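Networking Advice for People Who Have Stopped Going to Things

16/05/2026

My cousin forwarded me an article last month about how adults should make friends. I have now read it twice, and I'm still not sure the person who wrote it has ever been an adult. It says to "put yourself out there" and to "say yes to everything for a month." I said yes to everything for a month once, when I was 31. I came out of it with a cold and a membership to a climbing gym.

What bothers me more is the idea underneath, that friendship is a numbers game and you fix loneliness by adding people. The article had a study in it, naturally. Studies about friendship always seem to come up with an exact number of hours you must spend with a person before they count. I don't believe it. I worked across from Jannik Bauerfeind at Embridge for years, more hours than I've spent with my own brother, and when he left we shook hands and that was that. He was perfectly nice. I couldn't tell you whether he had kids.

Then there's Shahla Kermani. I met her on a delayed train in February, a long time ago now, and we talked for maybe three hours while the heat went on and off. We've been in the same room perhaps five times since. When my father died she called before most of my family did, and she stayed on the line while I cleaned out his fridge. Put that in your study.

I'm not saying time means nothing. Faraji Chege and I have known each other since we were twelve and there are things I will never have to explain to him, like why I won't eat canned peaches. But I don't think the years did it. I know plenty of people from when I was twelve. According to the website that keeps track of these things for me, I have 475 "friends," and a good number of them are from that same school, and if one of them rang my doorbell tonight I'd pretend to be out.

Which brings me to the thing I was going to write about, the reunion.

Some background. A group of us lived in the same building on Pelkonen Street in our twenties, 12 of us if you count the couple on the top floor, who came down mostly to complain. We ate together, lent each other rent money, and held one very bad New Year's party. Then people got married or got jobs in other cities, and it thinned out the way it does. Prakash Amin, who was always the organizer, decided this spring that we should all get back together for a weekend at a lake house in Clindow. He wanted 600 dollars a head. He made a spreadsheet. There was a column for "dietary" and a column for "vibe." 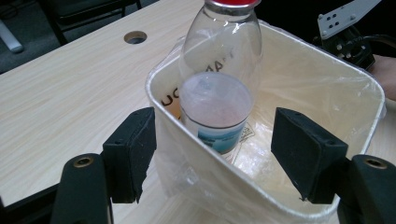 I had doubts from the start, and I said so, and I was told I was being a downer. My feeling was that a group like that was held together by one staircase and cheap rent, and you can't rent those back for a weekend. Some of those people I loved. Some of them I saw every day because they lived between me and the front door. At 26 I couldn't tell the difference, and I'm not convinced Prakash can now. I wrote him a long email saying all this, three drafts of it, and every one of them belonged in a plain white wastebasket by the desk, the kind with a plastic bag folded over the rim. Then I sent the fourth, which said "Sure, sounds fun."

So I went. I'd love to tell you I was wrong about it, because that's how these posts usually go. The skeptic drives up the gravel road with her arms crossed and by Sunday breakfast she's crying into the pancakes. I was partly wrong.

The big dinners were hard work. Everybody told the New Year's story, and everybody told it slightly differently, and after that there was a long stretch of people explaining their kitchens. Two of them spent most of the first night on their phones. I caught myself doing sums on the drive home before I'd even unpacked.

But Eero Kettunen was there. Eero lived across the hall from me and we were never what you'd call close. He was quiet and I was loud, and I think I found him a bit dull, if I'm being fair to how I was. He gets up early and so do I these days, and both mornings we ended up on the dock with coffee before anyone else was moving. He told me he'd spent four years in Busia teaching math, which I had no idea about, and that he'd come home to look after his mother. He asked me about my dad and then he waited while I answered. I can't think of many people who do that second part.

We've talked most weeks since. I don't know what to call it. He isn't an old friend, whatever the spreadsheet says, and it would be strange to call him a new one when I used to be able to hear his alarm clock through the wall.

Prakash is already talking about next year. He has a shared album with 2113 pictures in it, and I've looked at a handful. My vote is for somewhere cheaper and half as many people, and I expect to be told I'm being a downer again. I'll probably go. I've asked Eero if he will, and he says he's thinking about it, which from him is close to a yes.

Recent posts
My Mother's Address Book
On Being Left Out of the Group Text
The Neighbor Who Waves
Do We Have to Do Birthdays?
A Short List of People I Owe a Phone Call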